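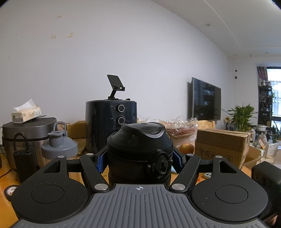 Figure 4. Stukix hand-held gripper with blue pads, closing on a large black bottle.

4.2 Comparing grip pads

Now the fun part! You'll run the same grasp with both pad sets and see how different they feel in the hand.

1. Fit the blue textured pads and tighten each one until it stops turning.
2. Stand a bottle upright on the table. Pick one with a wide body and a lid that locks.
3. Line up the crosshair on the gray plate with the middle of the bottle.
4. Squeeze slowly until both pads touch, then lift and hold for 3 seconds.
5. Write down any slip – even a tiny one – on the test sheet.
6. Swap in the smooth Plustico pads and repeat from step 2.

Note: Run 36 grasps per pad set. The differences really start to show late in the run, so stick with it!

Caution: Keep your fingers away from the linkage arms while the gripper is closing.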